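**Buying a gripper cell: questions we keep getting**

*Kept up by Aleksandra Cieślak, equipment planning, Grimstead site. Last touched in August.*

**Can my department just order one?**
You can order a stapler. Anything with a motor goes on the Darnent form, both pages, with a cost code that exists.

**What does the arm's price leave out?**
The fingers, the mount, the guarding, the training and the freight. Budget 34 percent on top of the quote and you'll only be slightly annoyed.

**Do we have to simulate first?**
Yes. Simulated tubes are free and never roll under the bench.

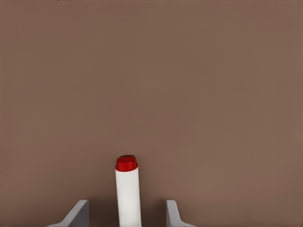
**How do I pick finger size?**
Start with your widest part, then ask Szewczyk for the stroke that clears it on both sides. Buyers love to pay for extra opening, and extra opening is where the money goes. Look at the clearance beside the white tube: the fingers are well apart, and the tube still stands nearer the left one. Leave room for that kind of offset in your spec. Check height too – the red cap sits well above the fingertips, so decide early whether you're paying to grip the body or the lid.

**How long is delivery?**
Todanero quotes seven weeks. Plan your launch party accordingly, and don't book the cake.

**Should we buy spares?**
Two sets of fingers per cell. The second set will be called wasteful until the first one meets a door.

**Is leasing cheaper?**
For 2 years, yes. After that you're renting a very expensive coat rack, so send me the return date with the request.

**Who pays for service visits?**
You do. Put it on line 7 of the form.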